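Give the Slipped Tag Its Own Report

Mudassar Khokhar
13 Sep 2020

I love a good failure report. I mean it! Give me a choice between a clip of a robot arm folding something neatly and three pages on why it missed, and I'll take the three pages and a coffee. So when Saqib Pirzada sent me the write-up of what went wrong in July on the Mirani project, I read it standing up in my kitchen, twice.

The short version goes like this. Mirani collects demonstrations with hand-held grippers. A person picks things up, opens them, puts them back, and the motion is used to train an arm. Every gripper carries a printed marker, and the position of the hand is worked out from that marker. Over one stretch of work the team recorded 933 demonstrations, and 82 of them were bad in a way that no viewer of the video would have caught. The marker mount on one gripper had worked itself 10 millimeters out of place. 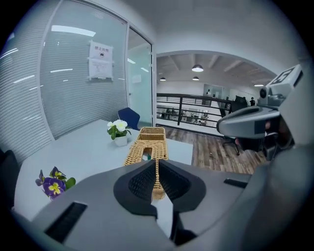 Wicker basket between the fingers, second gripper with its marker plate at right.

Ten millimeters sounds like nothing. Try it with a lid, though. The arm trained on that data came down beside the edge of the lid, closed on air, then pushed sideways and tipped the whole thing off the table. The operator hit the stop, and all they lost was a flowerpot. But the software, a tracking package called Eltska, had reported good confidence the entire time, and it was right to! It could see the marker perfectly well. It had no way of knowing the marker had moved on the tool.

What I admire is how Saqib's team handled it. The easy thing would have been to delete the 82, tighten a screw and carry on. They wrote down the screw, the date they think it started to give, and the two people who had noticed a little play in the mount and hadn't mentioned it. Those two weren't scolded, either. They got a section of the report to explain why it hadn't seemed worth raising, and it's the best section in there. (One of them figured the calibration would absorb it. I would have figured the same.)
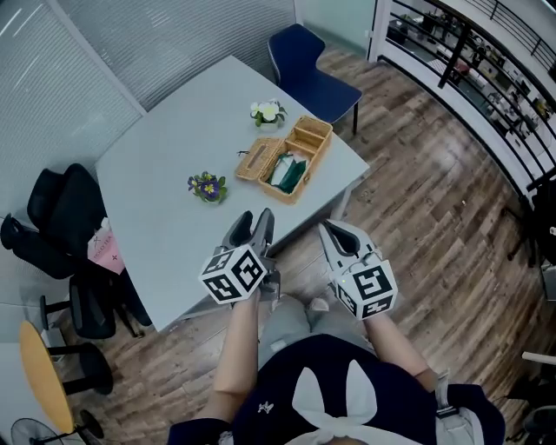
Both grippers held at the table edge, with marker cubes below the jaws.

My opinion, then, and I'll shout it if I have to: small hardware slips in data collection should be reported as safety faults. Right now most places treat them as housekeeping. At Stasteck, where I spent four years, we had a thick procedure for anything with a motor in it and a sticky note for anything held by a person. A hand-held tool can't swing at you, so it felt harmless. The arm that learns from it can swing just fine — and it'll repeat whatever the tool got wrong.

A check is cheap. Zallau, who run a much bigger operation, touch both grippers to a fixed block before each session and compare the reading with the last one. I've watched them do it and it takes less time than finding your badge. They've logged 700 of these checks and they publish the failures along with the passes, which makes me very happy.

Saqib tells me Mirani has started doing the same, with a paint line across every mount screw so you can spot a turn by eye. I've asked him for the next report too, whenever they have one.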